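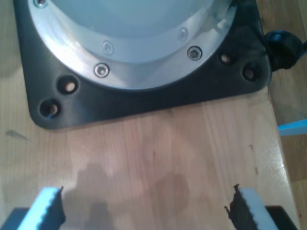

Sơn Vũ left his job at a shipping office to repair shortwave radios, and he has kept at it for 11 years without missing the office.

"I had one radio from my uncle and I wanted to hear it work," he said. "Then a neighbor brought me hers."

His shop, Skiltus, takes up the ground floor of a narrow house. Last year he finished 172 repairs. Most were sets from the 1960s and 1970s, and most needed new capacitors and a good cleaning.

Vũ does not charge for looking. If a set is too far gone, he tells the owner and offers to buy it for parts. He has 3,000 vacuum tubes stored upstairs, sorted by type in shoe boxes.

"People ask if I should sell them online," he said. "I would spend all day at the post office."

His former coworker Cường Tạ comes in on some mornings to learn soldering. Tạ said the hardest part was slowing down. "I ruined two boards in July. He made me fix both of them."

Vũ still listens most evenings after 9 p.m., when reception is better. He writes down each station in a notebook. Lately he has been hearing fewer of them.

The shop opens at 10 a.m. and closes for lunch.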